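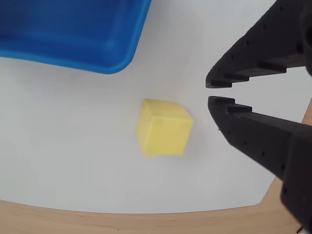
27. März 2021, Stepplatten für den Auftritt. Lajos Bíró will die neuen Platten von Somwood nehmen, ich bin nicht überzeugt. Beim Durchlauf klang die linke Hälfte dumpf, die rechte hell, und 9 mm Stärke sind mir für eine Gruppe in harten Schuhen zu wenig. Markierungen: Grau auf dem weißen Belag war aus der zweiten Reihe nicht zu finden. Gelb auf Weiß dagegen sieht man sofort, siehe den kleinen Würfel auf der Tischplatte. Also gelbes Band, 60 mm breit, an allen Ecken.

Kinga Lengyel meint, der Klang gleiche sich mit der Zeit an. Das hieß es im Februar auch schon, gehört habe ich davon nichts. Attila Deák schiebt es auf die Unterlage - kann sein, dann soll er es mit der alten Matte vorführen.

Plattenmaß 900 x 900. Passt durch die Tür bei Oláh, aber nicht flach in den Wagen.

Offen:
Schrauben an Platte 3 stehen vor, versenken.
Reel noch einmal ohne Musik, nur Schuhe, mit Aufnahme.
Katalin Vörös fragen, wer die 327 Euro für den zweiten Satz freigegeben hat. Ich war es nicht.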